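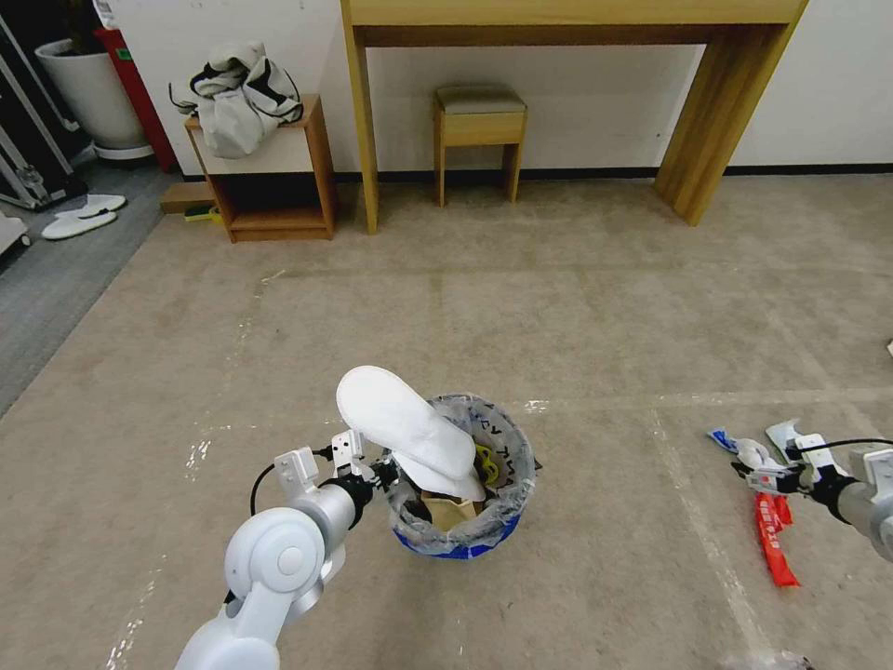
Updated 2025-11-29

# Choosing fingers, cameras and controllers for floor tidying: our workshop tips

These notes are for people who have two small arms already and want them to clear a carpet. They are collected from our own trials, so please take them as experience and not as rules. We compared two sets of fingers (Sovik and Jiketti), two controllers (Venckus and Tramberg) and several camera positions. All of them can be made to work. The differences are in how much time you lose between one try and the next.

## Before you compare anything

Keep the floor the same for both candidates. Mark the carpet with pale tape in a grid, then write down in which field each piece of rubbish lies. When you change the fingers, put the same pieces back to the same fields. If you skip this step you will compare two carpets, and the fingers come second.

Use tape which comes off without pulling the pile. Try it first in a corner and leave it there overnight. Ours was fine after 2 nights, but a cheaper roll left glue and we had to clean it with warm water and a little washing-up liquid.

Collect mixed rubbish. A good test set has:

- something soft and flat, such as a disposable slipper or an insole
- something which shines, such as a snack wrapper
- something transparent – a plastic bottle or a thin bag
- a drinks can, crushed
- paper, crumpled and also folded
- a small box or a paper bag which can stand up

Wash the cans and the bottles and let them dry completely. A drop of lemonade on the finger pads changes the grip for the rest of the day, and you will blame the controller.

## Fingers

The Sovik fingers are short and wide. The Jiketti fingers are longer and slim towards the end. On the table I preferred Sovik, as everything I gave them was held firmly. On the carpet it was different.

A slipper lying flat is difficult for wide fingers. They come down on both sides, press the pile, and the fabric slides away in front of them. With slim fingers you can aim at the edge near the heel, where the fabric has more shape, and close slowly. Lift a little, wait a moment, then lift more. If the slipper turns in the grip during the first lift, it will turn also above the bin, so put it down and take it again closer to the middle.

For thin paper both sets need help. Close the fingers to a gap of 7 millimetres before going down, and finish closing only when the tips touch the pile. If you come down with the fingers fully open, the paper is often pushed flat and there is nothing left to pinch.

Cans are easier than they look, provided that they are crushed. A round can rolls. Take a crushed one across the fold, where it is narrowest.

Clean the pads after every session with a cloth and a little alcohol. Carpet fluff collects at the tips, you do not see it from the side, and the grip becomes weaker slowly. We changed a whole set of pads in June before we found that they were only dirty.

Change one thing at a time. It is very tempting to put on new fingers and to lower the speed in the same afternoon. Please don't. I have a page in my notebook where both were changed and it is of no use to me now.

## The bin and the bag

Most bins in the shops are made for a person, who throws from above and does not mind if the bin moves. An arm is less forgiving. Look for a small round one with a firm rim.

Fold the edge of the bag well over the rim, a hand's width if the bag allows it. Press out the air between the bag and the wall. An inflated bag closes the opening from the inside and light wrappers stay on top of it like on a pillow. A transparent bag is useful in another way, you can see the fill level from outside on many bins, and if you write on it with a marker the camera has something with contrast to find. Block letters are enough. Write before you hang the bag, it is quicker on a table.

Decide early if one arm shall steady the bin. In our trials it was worth having. The first arm rests its gripper at the rim or holds it, and the second one picks. The force at the rim should be low. With the Sovik fingers we had to reduce the closing force quite much, or they pulled the bag down into the bin together with the rubbish.

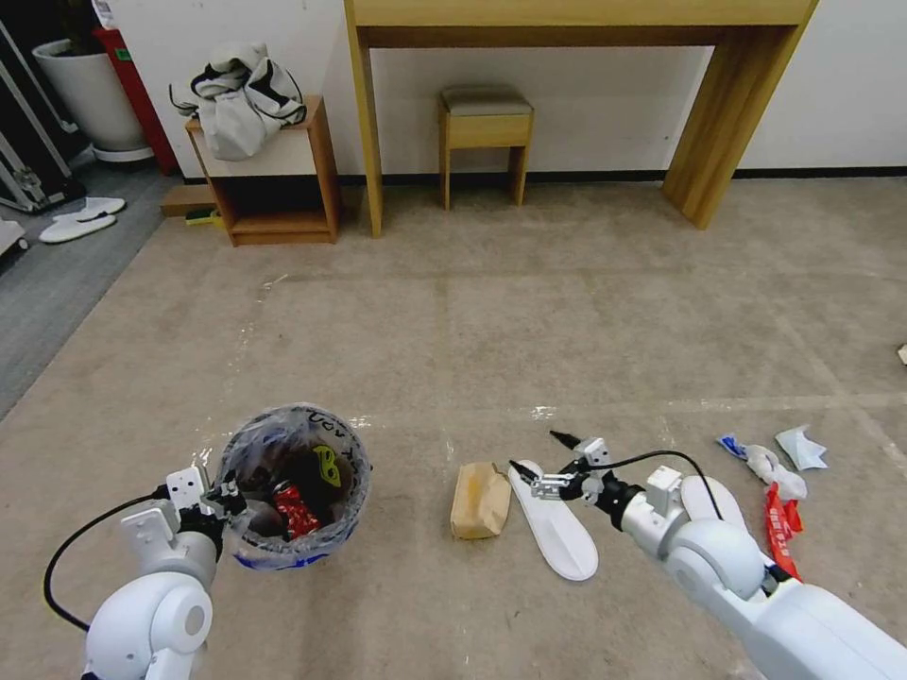
Zane Kütt asks whether it would not be simpler to fix the bin to the floor with hook tape and let both arms pick. She had the Jiketti fingers on both sides for a while and found that the steadying arm was mostly waiting, so she lost half of her picking time. With the bin fixed she could work from both sides, and the only trouble was that long pieces on the far side had to be carried over the other arm. She would use a heavy bin too, if hook tape is not welcome on the carpet.

This is a fair point and I tried it afterwards for an evening. For a bin which stays in one place I agree with her. Our bin has to follow the rubbish, so one arm must be able to hold it, move it and tip it a little. If yours never moves, fix it, and then you can ignore half of what I wrote in the section before.

## Letting go

Much advice is about picking up, but a bad release costs the same. A few habits helped us:

- Bring soft things over the middle of the opening before you open the fingers. If the heel of a slipper touches the rim it can hang there.
- Let long pieces point down into the bin first. A slipper which goes in sideways makes a bridge, and everything after it stays on the bridge.
- Open fully, then wait for a short moment before the arm goes back. Thin plastic clings to the pads.
- Put cans and bottles first if you can choose. Paper and wrappers on top can be pressed down, the other way round they cannot.

If plastic clings again and again, the air in the room is probably too dry. We put a bowl of water near the radiator and it became better, although I can't prove that this was the cause.

## Cameras

We tried one camera up high in head position, one on each wrist, and all three together.

The high camera gives you the plan of the floor and it is the one I would keep if I had to sell the others. Its weak point is the arm itself. As soon as the arm reaches forward, the forearm hides part of the carpet, and small things can be forgotten behind the elbow. Teach the arm to go back to the side between the picks, or plan the order from far to near.

The wrist camera sees the last centimetres well and nothing else. For us it was most useful with transparent bottles, which from above have nearly the colour of the carpet. Move a lamp to a low position at the side and the bottle gets bright edges. This costs nothing and it helped more than the better lens I bought first.

Do not let the exposure run on automatic when there is a white wall in view. Each time the camera tilts, the wall goes in or out and the carpet changes from light to dark. Set it once by hand, in the light you will really use, and write the value on a piece of tape on the housing.

## Controllers

I compared Venckus and Tramberg with the same arms and the same fingers, one after the other, on the same carpet plan. My notes in short:

**Venckus.** Easy to start. The menus are in plain words and the arm follows your hand softly. It is a bit late when you change direction quickly, which you feel when a can begins to roll. Saved positions are easy to rename. I liked this more than I expected.

**Tramberg.** More direct, and also more nervous. You must set the damping yourself, and the first day is not a pleasure. After that the fine movement at the pile is clearly better. On our scale from 0 to 100 I ended with a damping of 57 for the picking arm and 19 for the steadying arm. Your numbers will be different, but expect the two arms to need different ones.

For a first setup, or when several people share the arms, I would take Venckus. If you work mostly with flat and thin things, Tramberg is worth the bad first day.

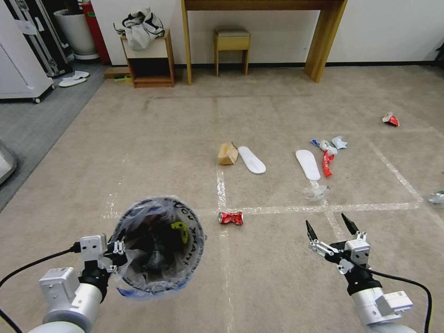 *Left gripper on the rim of the bin, right gripper open, a crushed can on the carpet ahead.*

## Cables

Leave a loop at each wrist, big enough that the joint can turn fully in both directions without pulling. Then turn it fully in both directions, by hand and with the power off, and look. A loop which is too big drags over the carpet and collects wrappers, and one which is too tight slowly works the plug loose. Ours has been remade many times. I use soft hook ties and not plastic ones, so it can be corrected without a knife near the wires.

Check the little plug at the gripper before you search for a fault in the software. I write this for myself as well.

## At the end of a session

Park both arms low and to the side, then switch off. Take out the bag also when it is half full, otherwise the weight is different next time and the bin tips differently. Vacuum between the tape lines and not across them, as the brush lifts the corners. Keep the washed rubbish in a box with a lid and write on the lid which pieces are inside, so that the next comparison can begin with the same set. The wrappers get softer with use and should be replaced from time to time, for both candidates on the same day.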